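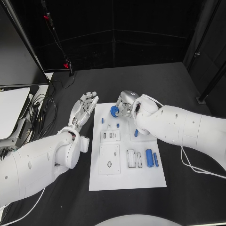 Informe de avance para Drollari, segundo periodo
Proyecto Suson: comparación de manos robóticas para tareas de ensamblaje
A la atención de Ferdinand Thaler

Estimado Ferdinand:

Antes de nada, gracias otra vez por la paciencia con los plazos y por la visita de mayo, que nos vino muy bien a todos (y que nos obligó a ordenar el laboratorio, cosa que también se agradece). Te cuento por dónde vamos, con algo más de detalle que en la llamada del miércoles.

La comparación entre las dos manos candidatas, la Dretis y la Gajdoš, está en marcha sobre el tablero de pruebas definitivo. Es un tablero blanco con piezas pequeñas, entre ellas cilindros y pasadores azules, y una pieza en forma de anillo que hay que recoger, sostener y colocar. El anillo nos está enseñando más que todo lo demás junto: los dedos tienen que cerrarse a su alrededor sin empujarlo, y cualquier error de unos milímetros en la muñeca se nota enseguida.

Hemos completado 50 intentos de colocación del anillo con cada mano. La Dretis lo consiguió en 33 y la Gajdoš en 20. No quisiera que se leyera como una sentencia, porque la Gajdoš llegó más tarde y su controlador sigue con los valores de fábrica, y Aleksi Savolainen, que se ha pasado las tardes enteras con los registros de par, está convencido de que todavía tiene margen. Repetiremos la serie cuando termine el ajuste.

Con los pasadores finos vamos más despacio de lo previsto. Las piezas volcadas nos dan bastante guerra, y de momento las contamos aparte para no mezclar fallos de agarre con fallos de visión. También cambiamos el recorrido de los cables del brazo derecho, que tiraban un poco en las posturas más extendidas.

Del presupuesto no hay sorpresas. Nos quedan 2 juegos de tendones de repuesto y pediremos otro antes de empezar las pruebas con ambas manos a la vez; si pudieras confirmarnos que entra en la partida de consumibles, nos harías un gran favor.

Un abrazo de todo el equipo, y aquí tienes tu casa cuando quieras volver.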